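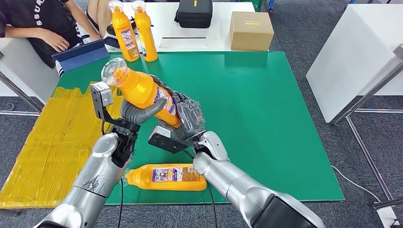

What do you keep on a packing table, and what goes somewhere else?

Only the bottles you're packing right now. Everything else, the tape, the carton, your phone, your lunch, goes on a second surface behind it.

That was the first thing I asked Dariusz Szewczyk, and I got my answer before I'd even taken my coat off. Dariusz packs bottles. He has packed them for Panent, he packed them for a little outfit called Fashola (dish soap, then hand soap, then a very short adventure in salad dressing), and these days he teaches other people to do it out of a unit in Viltwood. I do my own packing at home for a tiny online shop, badly, and I'd been pestering him for an interview since March.

"You want to talk about tables for an hour?" he said on the phone.

I did! I had a whole page of questions, mostly about why my orders take me all evening and why I always end up with one bottle rolling under the radiator.

We started with color, because he has strong feelings about color. He likes a green top for orange bottles. "White is fine for paper," he told me. "But you put a clear cap down on white and you'll be patting the table looking for it. Green, you see the cap, you see the bottle, you see the label. I don't care if it's pretty." I told him my table was brown, with a wood grain, and he made a face like I'd said I packed in the bathtub.

Then there's the question of standing them up or laying them down, which I'd never thought of as a question. Dariusz stands the waiting bottles at the far edge, close together, caps up. When one is lying on its side, it means something to him. "On its side is the one I have a doubt about. Maybe the label's crooked, maybe I want to look at the cap again. Standing is good, lying is ask me later." He doesn't write this down anywhere. People who work with him pick it up in a morning, he says, and the ones who don't will put the doubtful bottle back with the others and he has to go hunting.

I asked him how he checks a bottle, and this was the part where he got up and did it with a water bottle from my bag. Two hands, always. One goes low, one goes on the other side, and you tip it so the cap points up and away from you. "If you hold it straight up you see the front of the label and you think, okay, lovely. Tip it. Now you get the light along the edge, you see if the label is lifting. And if the cap is bad, it's not going down your sleeve." He has had it down his sleeve. At Fashola there was a batch of 300 hand soaps with caps that had been put on by somebody in a hurry, and he found out about it the slippery way.

"How long does a bottle take you?" I asked.

"Don't time the bottle. Time the box. If you time the bottle you start grabbing them by the neck."

(I grab them by the neck. I said nothing.)

We had a long detour about tape. His tables get patched with yellow tape along the edges, layer on top of layer, and I asked if that ever bothered him. It does not. A table edge takes a beating from cartons and belt buckles, and he'd sooner put down another strip than buy a new top. He did get fussy about one thing, though, and it's that the corners of the tape need to be pressed down properly, with a thumbnail, or your sleeve catches and you take a bottle with you. He likes a bright strip on the carton too, straight across the top. "You come in on Monday, there are boxes everywhere, you see yellow, that one's mine." When he was at Panent everybody used brown tape on brown boxes and he spent, by his own account, half of one winter opening the wrong thing.

Bags came up next. A zippered case gets a little tag on it, any color, as long as it's there, because black cases breed. He keeps his own pens and cutter and cloth in one and it never goes on the packing top, not even for a minute. It sits on the table behind. I asked what happens if it's late and you're tired and you just set it down where there's space, and he laughed at me.

"Then you pack the bag. I've seen it. A woman at Skirnenano got a box with 5 bottles and somebody's reading glasses."

Did they send them back?

"She was very nice. She put in a card."

I wanted to know about sitting, too, since my back is a disgrace. Dariusz stands to pack and sits to do the paperwork, and the chair stays off to the side of the table so that whoever is doing the list isn't reaching across anybody. List on your lap is fine with him, tablet or folder or the back of an envelope. What he won't have is the list on the table, where it gets wet or goes out with an order. And wear what you like. Shorts, T-shirt, whatever you can move in, though he's against long floppy cuffs for the reason you'd guess.

By this point the coffee was gone and I asked him the one I'd been saving up. If somebody has a kitchen table and around 50 bottles to get out by tomorrow, what should they do tonight?

"Clear it. Really clear it, the fruit bowl too. Get a chair or an ironing board behind you for the boxes. Put your bottles at the back and bring them forward when you're ready for them. And go to bed, do it in the morning, you pack like an idiot after ten."

I tried it on Sunday. The fruit bowl went on the stairs, the cartons went on the ironing board, and I found an old green bedsheet that more or less fit if I tucked it under. It was quicker! I still had a bottle roll off, mind you, and when I texted him about it he wrote back asking why it was lying down.

He's running another morning session in Viltwood once he's found more shelving, and he says beginners are welcome if they bring their own cutter.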